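Vurkico Robotics Forum > Two-arm setups > Left gripper stops closing mid-task

msimang_fan
Table clearing run 20 today and the left gripper quit again! Arm moves great, gets to the plate, then throws fault 3843 and the fingers won't close. Right side is happy as ever. Anyone seen this?

Vudard9
Ooh, I love this one. Cable strain. Mine did it whenever the wrist went far out. Re-route it with more slack and try again.

cmatlala
Disagree, sorry! 3843 on my pair was the current limit set too low. Thin rims need more squeeze than you'd think. Raise it a little.

Vudard9
Raising the limit before checking the cable is how I cooked a motor in December. Please don't start there.

cmatlala
OK fair, cable first. And hit the stop before your hands go anywhere near those fingers, Charmaine Matlala learned that the sore way :)

msimang_fan
Will do both, in that order. Love this forum! My table:

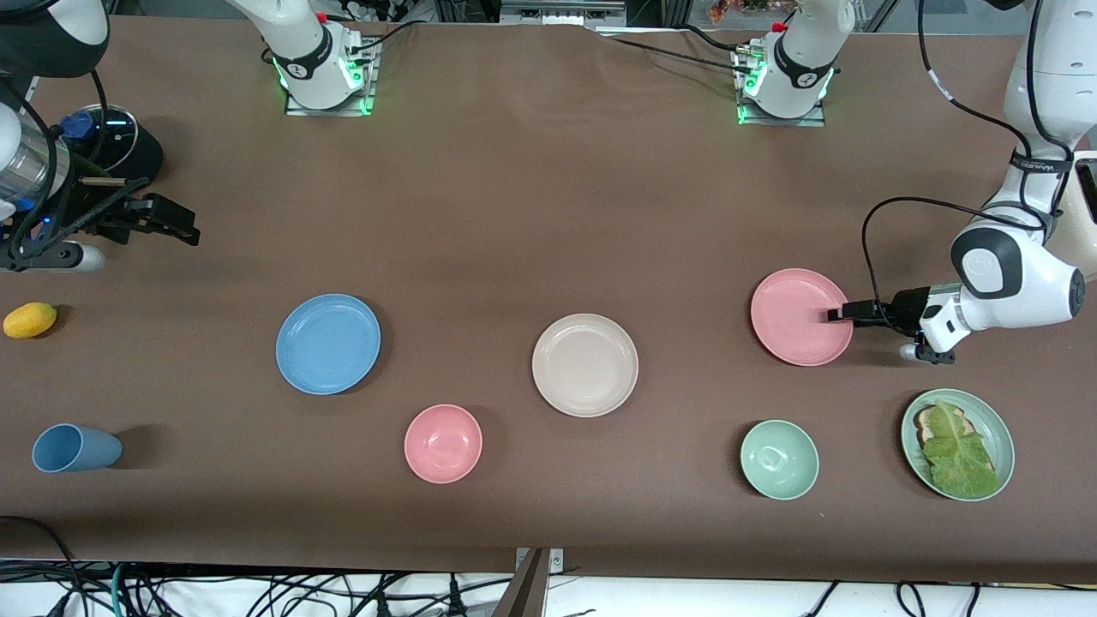 Left gripper at the pink plate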